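4.2 Simulated kitchen tasks

We train the Osten policy entirely in simulation before any transfer to hardware. Each episode starts in a kitchen layout drawn from a fixed pool, and the arm is given one short instruction such as "turn the lower knob." The planner, Gratus, proposes a pregrasp pose, and the learned controller closes the remaining distance from camera input and joint readings alone. Scenes with articulated appliances were kept only if the gripper could reach the target without a base move, which left 1209 layouts. Figure 3 shows a close view of the microwave controls. 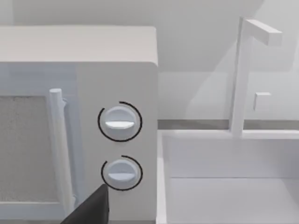

Figure 3. Rendered view near the microwave control panel, with a gripper finger just left of the lower knob.

4.3 Perception under low contrast

White knobs on a white panel give the depth branch little to work with at short range. In early runs the keypoint head often placed the knob center on the door handle. We added a loss term on the grip ridge direction and trained for a further 2000 updates with randomized lighting. The black arc markings were left in the textures, but the policy receives no label for them. We then compared both versions on 102 held-out episodes, using the same start poses and the same planner settings. Results by task are given in Section 5.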